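Vevent opens second office for employment and contract clients

Vevent, the legal support firm, has opened a second office in Irkard to handle contract review and employment tribunal preparation. The new office began taking instructions in August and has a staff of 30, most of them paralegals and document reviewers.

The firm supports in-house legal teams and smaller law practices that need extra hands on large matters. Last year it worked on 814 matters, up from 703 the year before, and employment disputes made up the largest share of the increase.

"Clients in Irkard were sending us work already, and they wanted people they could sit down with," said Zuweira Atinga, managing director of Vevent. "We looked at serving them from our main office for another year and decided against it." 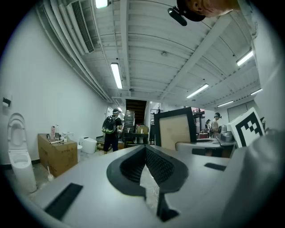
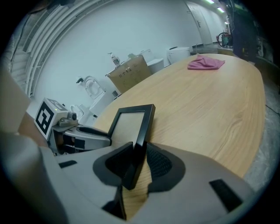
The Irkard office will be run by Dénes Major, who joined the firm as a contracts paralegal and later led its disclosure team. Chiharu Ikeda will head employment work — a new post — and will report to him.

Both offices will use the same fixed-fee terms. Contract reviews are priced by the bundle, and tribunal preparation is charged in stages agreed at the start. Existing clients keep their current contacts unless they ask to move.

Vevent does not give advice to members of the public. Individuals who contact either office will be given details of law practices that do.

The Irkard office is open from 8.30am to 6pm. Enquiries about new instructions should be addressed to Hinata Murakami, client services, Vevent.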